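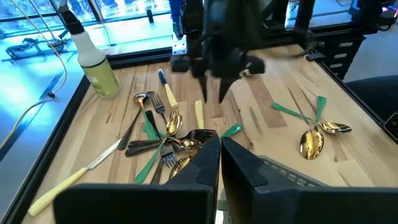

My grandmother had one good set of cutlery and she'd have gone to prison for it. It lived in a flat case lined with blue felt and came out in December, and if you put a spoon back in the wrong slot she knew by teatime. I, on the other hand, have never owned a matching set in my life. Tip my drawer out on the table and you'd get gold, silver, black, green and cream all in one heap, which is very much the look of the pile at the top of this page, and for years I thought of that as a failing. I was going to grow up one day and buy the proper set. I'm well past the age for it now and I've stopped looking.

What changed my mind was a supper in Trasley. My friend Hastine (it's her surname, but everyone has called her that since school) had borrowed forks from both neighbours because she'd asked far too many of us, and the table was a complete jumble. I had a heavy old thing with a curly handle and the man beside me had something you'd take camping. And we talked about it! All of us, for most of the soup. Somebody's fork had come from a great-aunt, somebody else's had been pinched from a railway buffet by a person who will remain nameless. I've sat through whole weddings with less to say to the people either side of me.

So I started collecting on purpose. My rule is 2 pounds a piece, tops, and I have to be able to imagine eating an actual dinner with it. That rules out fish knives, mostly, and anything with a handle shaped like an animal. Car boot sales are best, and you want the boxes underneath the table, where things haven't been polished or priced up yet. I've got 68 pieces at the moment and my husband would like it known that there are four of us in the house.

The person who really taught me how to look is Fulgencio Miranda, who has a stall in the covered market and sells nothing except knives, forks and spoons. He won't let you buy a fork until you've held it as if you're eating. People get terribly embarrassed, standing there between the cheese man and the key cutting with an invisible plate of peas, but he's right. Some of the prettiest forks I've picked up have been miserable in the hand — all the weight at the back, so they slide off the plate the minute you let go. "Buy it for the Tuesday," he told me once, "the guests can look after themselves." I've bought a lot from him on the strength of that.

He's also firm about dishwashers. Anything plated or with a glued handle gets washed by hand and dried straight away, and he can spot a dishwasher fork from across the aisle by its cloudy look. I nod and promise. Then I go home and put nearly all of it in the dishwasher, apart from 7 bone-handled knives I'm frightened of, and I've had one handle come off in two years. I'm keeping that from him.

If you fancy having a go, start with teaspoons. They're cheap, you can never have enough, and a jar of odd ones next to the kettle looks lovely even when the rest of the kitchen is a tip. After that I'd go for forks, and leave knives till last, as so many old ones are blunt or loose in the handle. Try to keep the sizes fairly close and let everything else wander. A giant serving spoon at someone's place setting is funny once.

And don't bother hiding it when people come round! I used to lay the nicest ones for guests and give myself the bent fork. Now it all goes in a big jug in the middle and everybody picks their own. My niece goes for the same long-handled spoon every single visit, even when it's lasagne, and she's starting to ask, quite casually, who gets the jug when I'm gone.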